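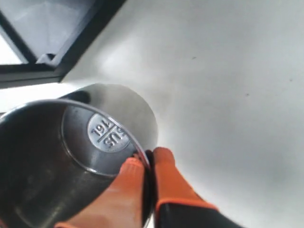
5 min read

Evening, June. Back from the workshop with orange filament dust in both cuffs and a blister from the hex driver. Writing this down before I forget which screw was which.

The arm can hold a cup. I want that on record ahead of the complaints. A steel cup, by the rim of its base, in two printed fingers that I have now redrawn more often than I redrew the plans for my own kitchen. The kitchen still has no drawer fronts. The fingers have a radius on the tips, a lip on the inside edge, and a version number I'm too embarrassed to write here.

Trinity came by the bench while I was at it and asked why I had it by the bottom, like a man reading the price sticker. I told her the rim is the hardest part to grip, so if it can do that it can do anything. She said that was a lovely theory and had I tried the side. I had tried the side. We don't need to go into the side.

Because the cup was bottom up in the wrist camera I spent a good while looking at its underside, and I can report that it is stamped SUS 316L. Steinar was delighted. He has views on 316L. He has views on 304 too, and on people who buy 304 and leave it near the sea, and I heard all of them while holding the emergency stop in one hand and a sandwich in the other. He also wanted to know whether the marking meant anything for the grip. It does not. Stainless is slippery whatever you stamp on it.

Today's actual work, for when I need it:

Opened up the left finger mount by a hair with the round file. It had been binding since I swapped the screws, and I'd been blaming the servo, to whom I apologize.

Moved the closing force up from where Eyvindur had set it. He set it for the foam blocks. Foam forgives. I stopped when I heard the base creak, then went back down a little and wrote the number on masking tape on the controller, where it joins the other numbers on masking tape. One of them says 41 and I have no idea what it is 41 of. I'm afraid to take it off.

Rerouted the camera cable along the outside of the wrist with a loose loop at the joint. The old route went through the middle, looked very professional, and unplugged itself every time the wrist rolled past level.

Dimmed the exposure. The ceiling light near the bench comes up bright enough to throw everything off when the gripper points up, and polished metal gives me reflections on top of that. Elínborg suggested painting the cups. Elínborg suggests painting most things. I have put it on the list below getting a lampshade.

Logged the runs properly for once. The file now stands at 554 attempts since the first bracket went on, counting the ones where I forgot to turn on the power. I thought about deleting those and then decided they're an accurate record of the operator. Hrefna says the folks at Skalside ran 3000 before they trusted theirs near a plate. She says this kindly, the way you'd tell someone how far it is to the next gas station.

Money: the servo horn, the second roll of orange, and a bag of inserts from Gunnlaugsson that were the wrong thread. I bought orange in the first place because it was cheap and then had to buy more at full price to match. The bag of inserts can be returned if I find the receipt, so it can't be returned.

Still wrong: the right finger sits slightly taller than the left. I noticed it on the screen and then couldn't stop noticing. Could be the mount, could be the print, could be the wrist not being square, in which case I take the whole thing apart again and don't tell Trinity. Eyvindur thinks I should leave it, as both fingers touch the rim and the cup doesn't care. He may be right. I measured it anyway, got two different answers with the same calipers, and put the calipers back in their case – gently, because they're his.

Next time: shim the right one, print a spare pair overnight, buy thread inserts in a size that exists on this arm. Try the mug with the chipped handle, which Steinar has volunteered without, I think, asking whoever drinks from it.

Home late. Ate cereal out of a measuring cup, since the bowls were all in the dishwasher. Picked it up by the side, first try.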